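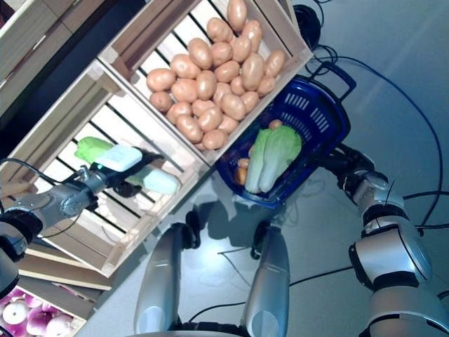 Okay, so good afternoon everyone, and thanks for coming back so promptly from the tea break. I'm Lachlan Dunstan, I look after the planning side at Windport, and for the next 25 minutes I'd like to talk about baskets.

(Wait for latecomers. Water.)

Our planner is called Kidar. You give it a shopping list and it hands back an order of moves -- which arm, which crate, what to do with the other arm in the meantime. The first version treated the arms as two separate workers, and it was a bit like having two cooks in my kitchen at home. Lots of polite waiting.

So now the basket arm is planned first. Kidar picks a handful of spots where the basket could hang, scores them all, and only then asks the picking arm what it can reach from there. We cap it at 5 spots, and I'm happy to argue about that number afterwards.
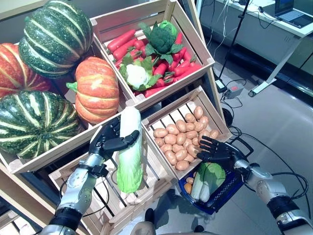
Napa cabbage in the left hand, basket hanging from the right, over by the potatoes.

Pause here, let people look. Then the perception bit. Waaka is our vision module, and it's lovely on round things. Long leafy things are harder, as the outline changes depending on where you stand, so Waaka passes along a width and how sure it is, and Kidar is allowed to say "look again, please" up to 2 times.

(If time is short, skip the calibration story and go straight to wrist views.)

The head view loses a great deal behind the fingers, so we bring in the wrist view for the last stretch. Colours wash out, the hand fills half of what you get, and it's still worth having.
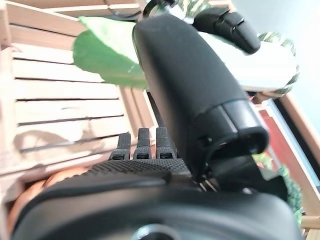
Wrist view: black fingers, green leaf, slatted crate.

Clameck is the logging tool, and I'll open it live if the wifi behaves. Scroll to run 19, show the replan markers, then over to questions.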